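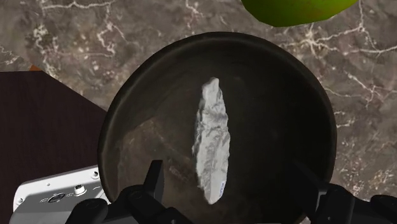

4.2 Picking from containers

Clearing and sorting are the chores where our numbers drop the most, and nearly all of the drop comes from containers. On an open counter the Isach policy picks well. Put the same item inside something with walls and it has to find room for both fingers, come down at a usable angle and not hit the rim on the way. Figure 3 is the wrist view from one bowl episode in simulation, before the fingers close: one long pale item in the middle of a dark round bowl, lying close to upright in the view, a finger already over the inside of the bowl on the left. The contrast is about as good as we get, white on brownish-black, so finding the item should not be the hard part. The streaky texture and the jagged outline are a different matter. A grasp planner that wants parallel sides will not find them on that outline.

Figure 3. Wrist view, simulated kitchen, bowl pick. Dark bowl on veined marble countertop, target between the gripper fingers.

Setup as in 4.1. 726 simulated episodes in total, of which 270 start with the target in a bowl, the rest on open counter. Same policy weights throughout, no fine tuning per container. Training used 2,247 demonstrations from the Wirberg set, mostly counter picks, very few bowls. We did not rebalance. Should have, probably; see 6.

Scoring is strict. Item has to leave the bowl, stay in the grip during the transfer and end up inside the goal area. A lift and drop is a fail. Bowl pushed off its start position by more than a hand's width, also a fail, even if the item gets there. People who wash dishes would not accept a helper that shoves the bowl across the counter every time, and we dont see why the metric should.

Failures, grouped by hand from the logs. Most common: a finger lands on the rim, the arm keeps pushing, the bowl slides or tips. Next: fingers close too high and pinch only the top of the item, which slips out on the lift. Then early closing, where the policy seems to treat the near wall of the bowl as part of the target. A small leftover group, 17 episodes, we could not sort into anything. Some of those look like physics glitches (item jitters against the bowl floor and jumps). Left in the totals anyway.

Orientation matters more than size. Long items lined up with the gap between the fingers are the easy case. Turned crosswise, the same item forces a wrist rotation inside the bowl, and that is where rim hits pile up. Rotating before descent fixes a good part of this. The policy rarely does it on its own, the demonstrators rarely did either.

Clutter next to the bowl had less effect than expected. Fruit, boards and so on got moved around between episodes and the policy mostly ignored them. One exception: tall objects close to the rim on the approach side, which cause long hesitations and now and then a timeout.

Transfer to the real arm is only partly done. The Furtună kitchen has been up since March, with bowls bought to match the simulated ones in width and depth. Matching the surface is harder. Simulated bowls have a slight gloss, real glazed ones a lot more, and the highlights confuse the depth estimate near the wall. Eltora, the older planner we use as baseline, suffers from this worse than the learned policy, because it trusts depth completley. Neither is at a level where we would leave it alone with somebody's breakfast dishes.

So, can it do the chore? Open counter, with supervision, yes. Bowls, not yet. Counter results are in 4.1, stacked dishes and drawers follow in 4.3.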